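Wiegand desk-share room reopens with fewer seats, more tables

Posted 2020-07-12

The shared work room on the second floor of the Wiegand building is open again. It shut in March. Regulars who walked in this morning found the old carrels gone and plain flat tables in their place, no drawers, no dividers, nothing screwed down.

Gronex, the firm that runs the room, says seats are down to 15. Before the closing it was packed most mornings, with people working off the windowsills. Booking is now required, 2 hours at a time, and you can extend if the next slot is free.

Tables are to be left clear at the end of each slot. Mouse and pad can stay out, everything else goes home with you or in the bin by the door.
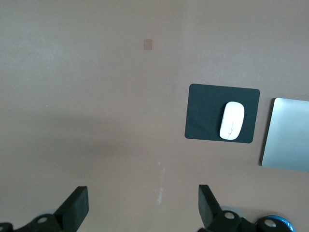 Members pushed for the change, according to Gronex. A survey sent out over the spring got 200 replies and the top complaint was clutter, ahead of noise and even ahead of the coffee. Cables left behind, half-eaten lunches, other peoples paperwork. The old lost and found drawer was so full it no longer closed.

Not everybody is happy. A few long-time users said they liked leaving their stuff overnight and now have to carry it back and forth on the bus. Gronex says lockers are coming but gave no date. The order went to Flakach, a local supplier, and it's running late.

Cost of the refit was not given. The monthly fee stays where it was for now, with a review promised once the room has been running a while. Members who kept paying thru the closing get credit on their next bill, new sign-ups don't.

Small items are the sticking point. Staff collect whatever is left on the tables after closing and hold it at the front desk. You need to say what it is and which table you were at to get it back. Anything unclaimed goes to the Mererlow thrift store down the street.

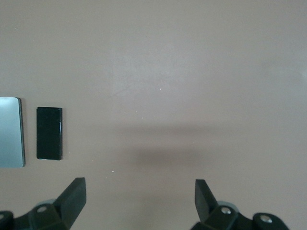
How to book

Online or at the front desk, same day or up to a week ahead. No phone bookings. Members first, walk-ins get whats left.

The waiting list for new memberships stands at 300 names. Gronex is not adding to it untill the lockers are in.

Rear entrance remains closed, use the main stairs or the elevator.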